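Jun 11, 2019

Bench notes, Lindden house (the three-story one w/ the mansard roof)

Picked up where I left off in April. Shell had been on the top shelf since then with the front panel off, and the left hinge side has bowed. Not a lot, but the door won't close flush. Clamped it flat against the scrap board, damp cloth on the inside face, leaving it overnight. If it springs back I'll cut a new panel and keep the old one for the window trim.

Stairs. Jarmila was right and I was wrong, the treads are too deep for 1:12. A doll stands on them fine but the top step runs into the landing. Took them apart with a hairdryer and a palette knife, lost 2 treads to splitting. Recut from the same strip. Rest cleaned up ok with 220.

Wallpaper test for the parlor:
- wheat paste: bubbles, went translucent at the seam
- PVA thinned w/ water: better, still curls at the corners
- Tâm's method (glue the card, not the paper, then slide it in as a liner): best by far. Comes out again too if somebody changes their mind about the green

Going with the liner for all the rooms exept the attic. Attic gets paint, the slope is too fiddly.

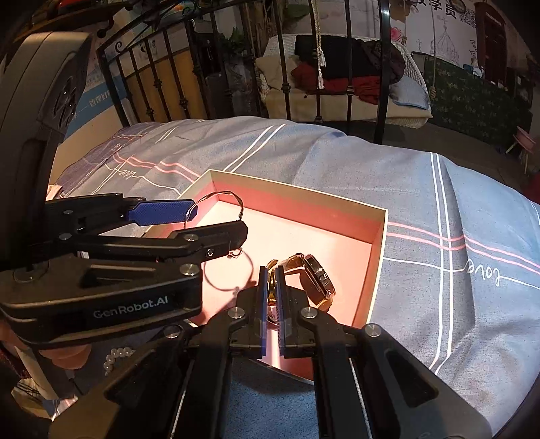 Wiring next. Tape wire from Charvát came and it's narrower than the last roll, so the old brads go right over the edge. Need the short ones. Euan says he has a jar of them, ask before ordering more. Ran one circuit on the ground floor, parlor and kitchen lit, hall dead. Probably the splice behind the chimney. Did NOT pull it apart tonight, eyes gone.

Shingles: 50 to a bag and the front slope ate the whole bag with one row still to go. Dyed them first this time, in a bucket, 20 minutes, spread out on newspaper. Color is uneven but I like it. Hedvika thinks they look dirty. Roofs are dirty.

Dumesa kitchen set: the stove is nice, oven door opens, the sink is clearly a different scale. Put it next to the dresser and it looks like a bathtub. Jozefína wants it for the Tevbridge cottage, she can have it. I'll make one out of basswood and a bit of white card, enamel over.

To do before the next coat:
- sand hall floor, w/ the grain!!
- 3 more window frames, back wall
- short brads (Euan)
- find out who has the good miter box
- baseboards, stain BEFORE glueing, every time I forget this

Left the roof off so the glue can breathe. Please don't stack anything on the clamped panel.

Lindden house bench notes | Questions: ask Hedvika or Jarmila | Back to top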